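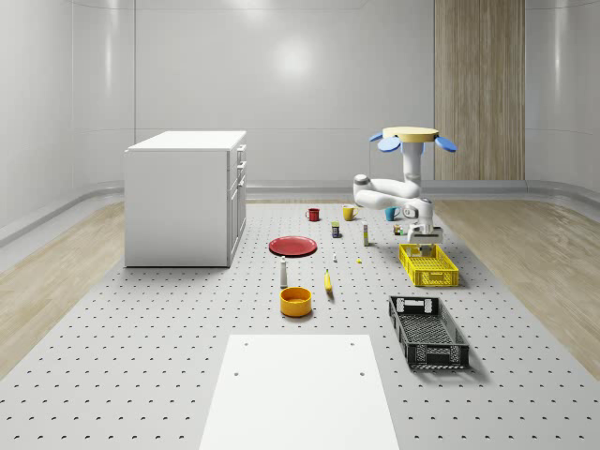
How to Build a Practice World for a Robot Arm

A robot arm is a machine that can bend and reach, a bit like your own arm. It has joints where you have a shoulder, an elbow and a wrist. At the end, where your hand would be, it has a gripper. The gripper on our arm has two fingers. They move toward each other to close and away from each other to open.

A robot arm doesn't know how to pick up a mug. People have to write instructions for it, and the first instructions are usually wrong. The arm might reach too far. It might close its fingers beside the mug and pick up nothing. With a real arm and a real mug, some of those mistakes make a mess.

So at the Enstead shared workshop we built a practice world on a computer first. It is called a simulation. A simulation is a pretend place with rules that act like the rules of the real world. Things fall down when you let go of them. Two things can't be in the same spot. If the arm hits a crate, the crate gets pushed.

We named the project Dillesard. It runs on the old computer by the window in the workshop, the one with the loud fan.

The table comes first

You can't put objects into a pretend world until there is something to put them on. Without a table, a mug would fall and keep on falling.

Our table has holes all over the top, in straight rows. Tables like this are used in many real workshops. You can put a bolt through a hole and fasten something down so it doesn't slide. The holes also help when you are looking at the screen. They look big when they are near you and tiny when they are far away, so you can judge how far back something is.

The table was a slow job. On the first try the holes were only painted on, like dots on paper. Then we made them properly, and the computer got so slow that moving the arm one inch took as long as eating a sandwich. In the end we told the computer to draw the holes but to treat the top as flat when it worked out what was touching what.

Around the table we put a room with pale gray walls, a wood floor and a light in the ceiling. The room isn't there to look nice. A camera needs light, and light makes shadows, and the robot has to cope with shadows in the real world too.

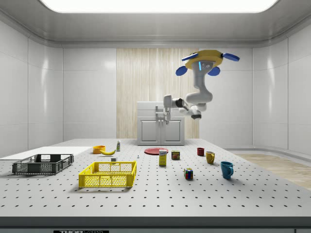
Choosing the objects

We wanted things you might find in a kitchen or on a shelf. Each one teaches something different.

Mugs have handles. You can grip a mug by the handle or by the rim, but you have to know which way the handle is pointing.

A plate is flat. It is hard for two fingers to get hold of, and the gripper has to come in at the very edge.

A banana is curved. If you grip it near one end, the other end dips.

A Rubik's cube has flat sides, so it is a good first thing to try. Turn it so two sides line up with the two fingers.

Crates are for putting things in. A crate has walls, and the arm must go up and over them. It can't go through.

Every object needs a shape, a color and a weight. The weight is just a number you type in. In February somebody typed the banana's weight in the wrong box, and it weighed as much as a car. The arm couldn't lift it at all. We looked for a fault in the arm for most of an afternoon before anyone checked the banana.

What the robot can see

You have two eyes in your head. A robot can have cameras in all sorts of places. One can look across the whole room. Another can ride along close to the gripper, so it sees what the fingers are near.

Both kinds are useful. The far camera can tell you that the mugs are on the table and the plate is behind them. The close one is better for the last little bit, when the fingers need to be in exactly the right place. But close up, one mug can hide another thing completely.
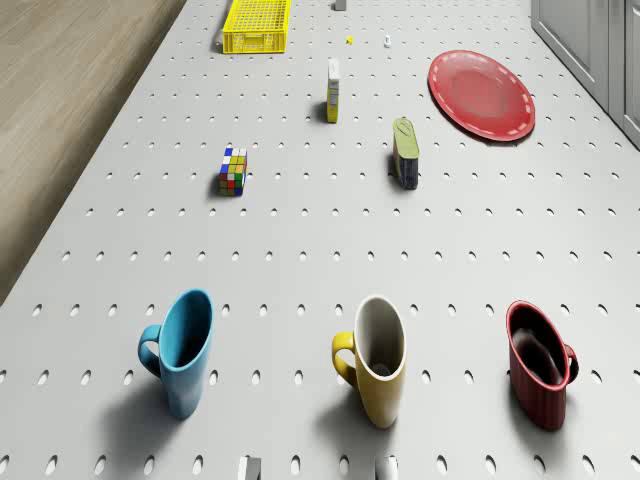 Three mugs, with the gripper's fingertips at the bottom.

A camera picture is only colored dots to a computer. A program has to decide which dots belong to a mug and which belong to the table. Shadows make this harder. A dark shadow next to a dark red mug can look like part of the mug. Try it yourself with a cup and a lamp. Squint, and see if you can tell where the cup stops.

Trying, and trying again

Now for the practice. One try goes like this:

1. The computer picks an object.
2. The arm moves above it with its fingers open.
3. The arm moves down.
4. The fingers close.
5. The arm moves up.
6. The computer checks if the object came up too.

Then everything goes back to where it started. In the real world you would have to do that part yourself. In the practice world it happens at once, and you don't need a broom.

We left the computer on overnight for the first long run. It did 3,453 tries. In 2,193 of them the object came up with the gripper. That left a lot of misses, and most of the misses were the plate.

We changed one thing, which was how slowly the arm moved down, and ran it again. If you change lots of things at the same time, you won't know which one made the difference. This is true for cakes and paper airplanes as well.

Is pretend as good as real?

It is close, but there are gaps. A real mug might be sticky. A real cable can catch on something. Real motors get warm and wear out. Our pretend arm never gets tired, so we have to remember that a real one needs checking.

There are some buttons on the arm, too. On a real arm, it matters that a person standing next to it knows which button stops it. Learn that one first, before you learn anything else.
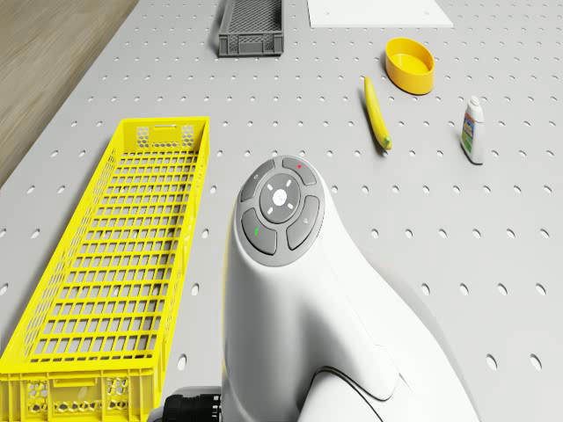

Ravindran Achari wrote in to say that his workshop did it the other way around. They started with a real arm and a box of sponges, because you can drop a sponge as often as you like, and they only made a practice world after that. He thinks children should get to see a real arm miss a few times. "It helps to hear it bump the table," he wrote. He also asked if we had tried a sock. We haven't, and a sock would be very hard to make, as it bends everywhere.

Words to know

Gripper: the part of a robot arm that holds things.

Joint: a place where the arm can bend or turn.

Simulation: a pretend world on a computer that follows rules.

Run: a lot of tries, one after another.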